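The shelf can wait

The manager of the Latava shop in Irkholm has been promised a robot twice. The first promise came with a brochure. The second came with a man in clean trainers who measured an aisle and was not heard from again.

"I've nothing against them," she says. "If one turns up and can do snacks, I'll clear it a peg in the staff room."

Snacks, she explains, are where the clever machines come unstuck. Tins are easy. Tins stand where you put them. A pouch is half air and has its own ideas about which way is up, and the shop carries 3,417 lines, of which 417 are things in bags.

"Squeeze it and it bursts. Don't squeeze it and it's on the floor. Then it leans on its neighbour and you've got the whole row looking drunk."

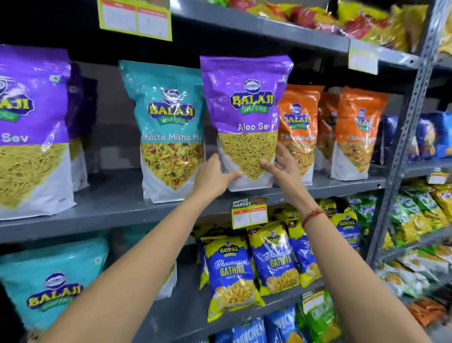
Two hands, one pouch: Aloo Sev at the shelf edge, with Tikha Mitha Mix alongside.

She has followed the subject more closely than she lets on. In April she sat through an online talk by Sarkesum, a firm which makes picking arms for warehouses, and wrote down the one figure she thought mattered. Their arm had handled 1,974 bags in a trial.

"I asked how many were fit to sell afterwards. They said that was a very good question."

Did they answer it?

"They said it twice."

What about the rest of the job? She laughs. A new starter takes about 10 shifts to get quick, she reckons, and most of that is learning to see. Is that the sev or the khatta mitha? Is the label under it the right one? Has a customer changed their mind about the gathiya and left it with the biscuits?

"A machine might spot that. Fine. Then it has to reach in past everything else and get it out, with someone's trolley in the way and a child asking it questions."

At home she owns a Seixas floor cleaner, bought in a weak moment. It does the hall nicely. It has also eaten a sock, and she now tidies up before it cleans, an arrangement she describes as having a very fussy guest.

So, when will a robot be filling her shelves?

"Ask me when it can fold a carrier bag," she says, and goes off to see to a delivery.

2020-05-08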